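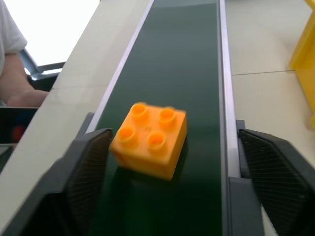 5. Set the pick point on the belt

Numbers in this section refer to the Lorkgate bench build, rev 8.

5.1 Stop the belt with one two-by-two brick on it. Turn the brick a little off square – the fingers should cope with that.

5.2 Jog the wrist down until the open fingers straddle the belt, one on each side of the brick. Keep both clear of the metal side rails.

5.3 Save the pose as PICK_A. Close the gripper at low force and check that the pads meet the sides of the brick and not the studs.

5.4 Raise the wrist 123 mm and save this pose as LIFT_A.

CAUTION: Hands stay off the belt while either arm is enabled. Ghassan Nassar has the spare stop button if yours is missing.

6. Teach the bins

6.1 Place the yellow and red bins side by side, rims touching, with the conveyor to their left. Orange and yellow bricks go in the yellow bin, red bricks in the red one. 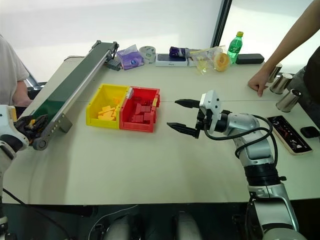
6.2 Teach each drop pose over the middle of its bin, high enough to clear the rim with a brick in the fingers. The left arm uses DROP_Y, the right arm DROP_R.

6.3 Run both arms at 17 percent speed and watch the cables through the full swing. If one pulls tight, add slack at the elbow before going faster.

NOTE: Tape, bags and cups can stay on the far side of the table as long as they are outside both sweep areas.

6.4 Save the file and copy it to the Orngate folder. Tala Hattar keeps the old versions.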